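果実の成熟と追熟 第4回 配布資料
食品と暮らしの科学(水曜クラス)

前回は野菜の呼吸と保存温度の話をしました。あのあと「では果物は買ってきてから甘くなるのですか、ならないのですか」という質問をいくつもいただきまして、うれしいことに、ちょうど今日の題目がそれです。この回は毎年話が長くなりがちなので、あらかじめ文章にしておきました。授業中は聞くほうに集中していただいて、細かいところはあとでこの資料を読み返してください。

1 「成熟」と「追熟」という言葉

まず言葉の整理をさせてください。日常会話ではどちらも「熟す」で済んでしまうのですが、この授業では分けて使います。成熟は、果実が木や株についたまま大きくなり、種子が育ち、中身が充実していく過程を指します。追熟は、収穫したあとに果実が食べごろへ向かって変化していく過程です。

成熟が十分でない果実を早く採ってしまうと、あとからどれだけ丁寧に追熟させても、味はなかなか乗ってきません。色だけはそれらしくなるのに食べてみると水っぽい、という果物に出会ったことのある方も多いでしょう。果実が収穫後に使えるのは、採られた時点で抱えていた蓄えだけです。お弁当を持たずに遠足に出てしまったようなものだと思ってください。途中で誰かが届けてくれるわけではありません。

2 クライマクテリック型と非クライマクテリック型

果実は収穫後も呼吸をしています。前回の野菜と同じで、糖や有機酸を使って酸素を取り込み、二酸化炭素と水と熱を出しています。ところが果実のなかには、熟す時期に呼吸の量が一時的にぐっと増えるものがあります。この上昇をクライマクテリック上昇と呼び、これを示す果実をクライマクテリック型と呼びます。舌をかみそうな名前ですが、教科書にも出てきますので、ここで慣れてしまいましょう。

クライマクテリック型の代表
バナナ、マンゴー、アボカド、キウイフルーツ、西洋なし、りんご、桃、トマト、パパイア

非クライマクテリック型の代表
ぶどう、いちご、さくらんぼ、温州みかん、レモン、パイナップル

後者は、採ったあとに追熟で甘くなることがほとんど期待できません。いちごを窓辺に置いて待っていても、甘くなる前に傷んでしまいます。買ったらなるべく早く召し上がってください。みかんは置いておくと酸味がやわらいで甘く感じることがありますが、あれは主に酸が減った結果で、糖がどんどん増えているわけではないのです。このあたりは小テストでよく混乱が見られるところなので、ノートに線を引いておいていただけると安心です。

なお、この二分法は便利ですが、境目のはっきりしないものもあります。メロンは品種によって振る舞いがずいぶん違いますし、日本なしも品種で分かれます。分類表を丸暗記するより、「この果実は採ったあとに何が変わるのか」と考える癖をつけてほしいと思います。

3 エチレンの役割

追熟の話で欠かせないのがエチレンです。炭素二つと水素四つの、とても小さな分子で、常温では気体です。植物が自分で作り、自分や隣の植物に働きかけるホルモンとして知られています。

クライマクテリック型の果実では、熟し始めるとエチレンの生成が増え、そのエチレンがさらにエチレンの生成を促します。自己触媒的生成といいます。雪の坂道を小さな雪玉が転がるようなもので、一度動き出すとなかなか止まりません。バナナの最後の一、二本が、ある日を境に急に黒くなっていくのも、こうした流れの先にあることです。

キウイフルーツをりんごと一緒に袋に入れると早くやわらかくなる、という台所の知恵も、りんごの出すエチレンを利用したものです。反対に、葉物野菜のそばにりんごを置くと葉が黄ばみやすくなります。冷蔵庫の野菜室で心当たりのある方は、りんごだけ袋に入れて口を閉じておくとよいでしょう。

4 果実の中で起きていること

外からは静かに座っているように見える果実ですが、中は大忙しです。主な変化を順に見ていきます。

でんぷんの糖化
バナナやマンゴーは、未熟なうちにでんぷんを蓄えています。追熟の間に酵素がこれを分解し、ショ糖やブドウ糖、果糖に変わります。青いバナナが粉っぽく、黄色いバナナが甘いのはこのためです。

酸の減少
クエン酸やリンゴ酸が呼吸に使われるなどして減っていきます。甘さの感じ方は糖の量だけでは決まらず、酸との釣り合いで決まりますから、糖度計の数字が同じでも印象がかなり違うことがあります。

細胞壁の軟化
細胞どうしをつないでいるペクチンが分解され、果肉がやわらかくなります。ジャム作りで、熟しすぎた果実だと固まりにくいことがあるのも同じ理由です。ジャムの回でもう一度お話しします。

色の変化
葉緑素が分解されて緑色が薄れ、カロテノイドの黄色や橙色が表に出てきます。赤い色はアントシアニンによることもあり、こちらは日光の当たり方に左右されます。ひとつの果実でも、場所によって色がまるで違うのは珍しくありません。りんごや桃、マンゴーの赤みが強いところを見て「こちら側のほうが甘い」と言いたくなりますが、皮の赤さと果肉の熟し具合は必ずしも一致しません。色は手がかりのひとつとして、控えめに使ってください。

香りの生成
エステル類やテルペン類など、揮発性の成分が増えてきます。台所に入ったとたんに「あ、桃があるな」とわかる、あの楽しい瞬間です。香りは追熟の後半に強まるものが多いので、食べごろの判断にはとても頼りになります。

5 温度とのつきあい方

追熟を進めたいときは室温に置き、食べごろになったら冷やして進行を遅らせる。これが基本です。順序を逆にして、硬いうちから冷蔵庫に入れてしまうと、熱帯や亜熱帯の果実では低温障害が起きることがあります。皮が黒ずんだり、果肉がうまくやわらかくならなかったり、香りが出なかったりします。バナナ、マンゴー、パパイア、アボカドがよく例に挙がります。一方、西洋なしのように、いったん低温に当ててから追熟させるほうがきれいにそろうものもあり、果物の世界は本当に一筋縄ではいきません(そこが面白いのですが!)。

冬場の部屋は、人がいない夜間にかなり冷えます。11月に入ったら、窓際は避けて、部屋の内側の棚に置いてあげてください。新聞紙や紙袋で軽く包むと、乾燥も防げます。ポリ袋で密閉すると酸素が足りなくなったり水滴がついたりしますから、口は少し開けておきましょう。

6 食べごろの見分け方

親指でぐっと押すのはご遠慮ください。押したところから傷みますし、お店の方も困ります。手のひら全体でそっと包むように持って、わずかに弾力が感じられるかどうかを確かめます。

西洋なしは軸のまわりがやわらかくなってきたころ、キウイフルーツは上下を軽くはさんで弾力が出たころ、アボカドは手のひらの中で少したわむころが目安です。マンゴーは香りが立って、持ったときにしっとりと手になじむ感じが出たら、冷蔵庫で少し冷やして召し上がってください。桃は、香りと、軸のくぼみの緑が抜けているかどうかを見ます。

文字で書くとどうしても頼りないのですが、こればかりは何度か失敗しながら覚えるのがいちばんです。私もずいぶんたくさんのアボカドを無駄にしました。

7 次回までの課題

クライマクテリック型の果実をひとつ選び、買った日から72時間、室温に置いて観察してください。記録するのは、皮の色、香り、手に持ったときの感触、それから重さです。重さは台所のはかりで結構ですので、朝と夜の同じ時刻に量ってください。水分が抜けるぶん、少しずつ軽くなっていくはずです。

観察をもとに、400字のまとめを書いて次回お持ちください。上手に書こうとしなくてかまいません。「二日目の夜に急に匂いがした」というような素朴な一行が、あとで読み返すといちばん役に立ちます。もし途中で我慢できずに食べてしまったら、食べた時刻と味を書いておいてください。それも立派な記録です。

教科書は108ページからの節を読んできてください。次回はエチレンを抑える貯蔵の工夫、いわゆるCA貯蔵の話に進みます。

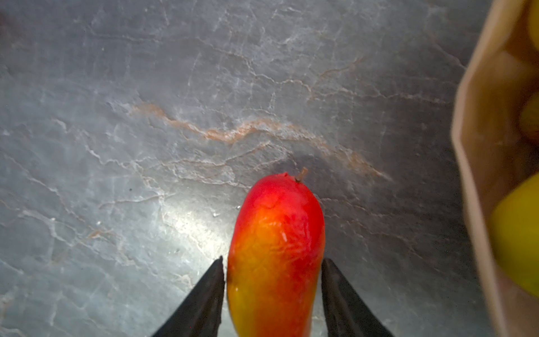

図1 マンゴーの果皮の色。赤から橙、黄へと移り変わる。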